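Travelers passing through the Marchand bus terminal this winter can pick up a free bag of toiletries, under a program that opened in December with 411 bags on the shelf.

The program is run by Bridari, a local aid group that has handed out soap and toothpaste at the Tilach shelter for 4 years. The group said many people arrive on the overnight buses with no luggage, or with luggage that has gone on to another city. Until now they were sent across town to the shelter, which closes its front desk at 9 p.m.

Packing is done on weekday evenings in the old ticket office. The bags are the fold-open kind with a nylon lining, bought as unsold stock from a travel goods store in Flaneder. Tubes go into the deeper half first, so they stay put when the bag is zipped and stacked.
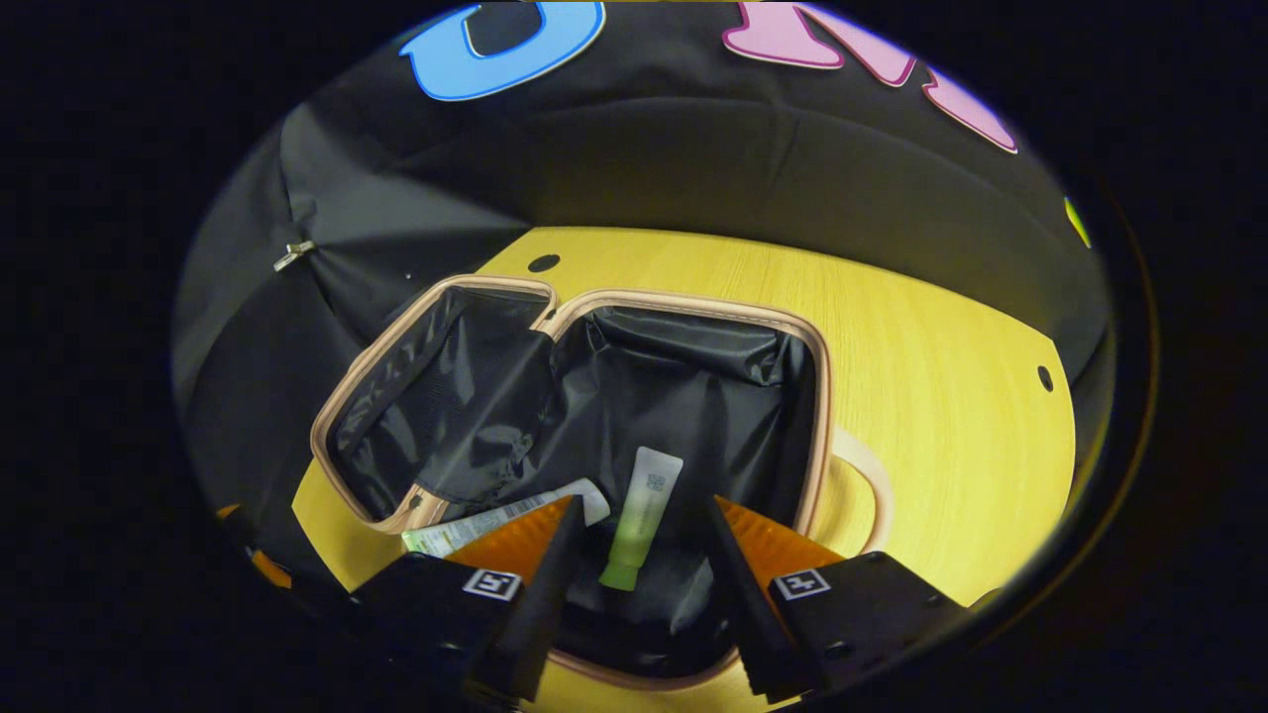
Bridari is asking for travel-size toothpaste, hand cream, shampoo and unscented deodorant. Items must be sealed and within their use-by date. Razors and glass bottles can't be accepted, and full-size products will go to the shelter instead.

The group has raised $2,756 so far, enough to keep the shelf filled through February. It hopes to give out 1,000 bags by the end of spring and will then decide whether to add a second shelf at the Flaneder station.

Donations can be left in the bin next to the terminal's information desk from 7 a.m. to 6 p.m. Bags are available at the same desk until the last bus leaves, and no ticket or ID is needed to get one.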